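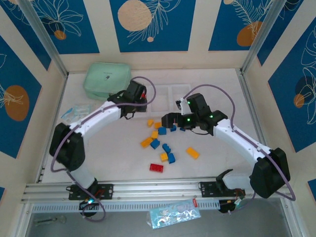

Two-arm desktop kits are priced by the arm, and I think that is the wrong unit. What a buyer needs to know is how much usable work one operator gets out of a bench in an afternoon. On that measure the Nulach pair is a better purchase than its spec sheet suggests, and the Cullell service plan sold with it is a worse one.

The case for the kit is mechanical. Both arms mount to one aluminum rail, so the distance between bases is set once and stays set. Ngozi Nnaji and I have run it at Londale since May, mostly on sorting and bagging small parts, and we have recalibrated 2 times. Our older arms, clamped separately to a table, needed it after every move.

Toy bricks remain a fair test load. They are cheap, rigid, and sized so that a small error in finger position shows up as a missed grasp. Soft pouches and clear plastic are harder, and a vendor who demonstrates only on bricks should be asked about both. Pacheco, the reseller, had no figures for either.

The service plan costs $600 a year. It covers servo replacement and excludes cables. On an arm whose cable runs along the outside of the links and over the joints, the cable is the part I expect to replace first. Olanrewaju Nwachukwu, who handles our purchasing, asked for it to be added and was quoted a separate line item.

At $2,000 for the pair, I would buy the kit again, decline the plan, and keep 3 spare cables in a drawer. Cullell should either cover the wiring or cut the price.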